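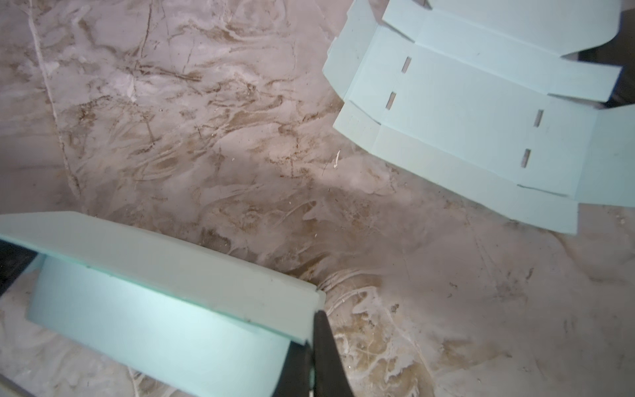
Naheed replied that small claims was the wrong place to start and that the landlord's insurer should get a letter first.

uzma_k wrote:
I did send a letter, in July. I slipped on the back stairs at my building in Flundton and the ER bill was $800. The insurer offered $300 and wants me to sign a full release.

wbukhari wrote:
Don't sign it. A full release closes the whole claim, including any treatment you need later.
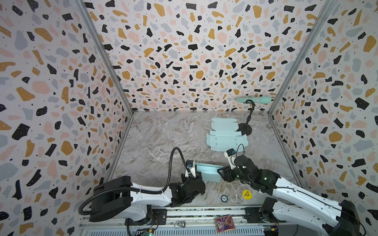
Maham disagreed and said $300 now might beat months of waiting, depending on what the lease says about the stairs.

wbukhari wrote:
The lease doesn't decide it. Who had control of the stairs matters more. Did anyone report the loose tread before you fell?

uzma_k wrote:
Yes, my neighbor in unit 9 emailed the Cosgrove office. I have a copy. I also paid $232 for physical therapy and the offer leaves that out.

naheed_r wrote:
Then send them the email and the therapy receipt and ask for a new number in writing. Check your state's filing deadline too. Talking to an adjuster usually doesn't stop the clock.
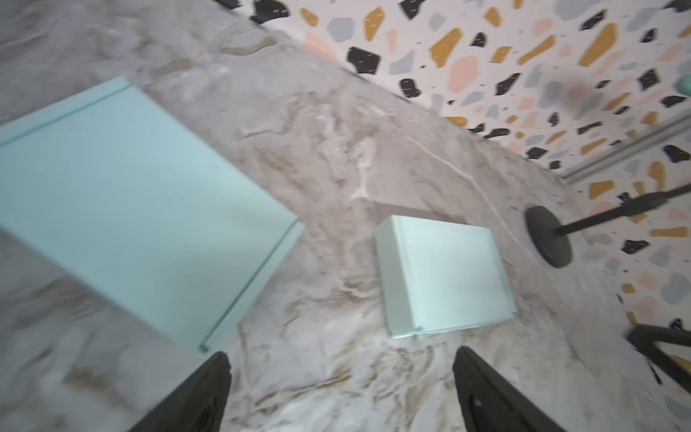
Related threads
Landlord kept deposit after water damage, Flallby
Parking lot fall at Mosport, no incident report
Can I reopen a claim after cashing the check?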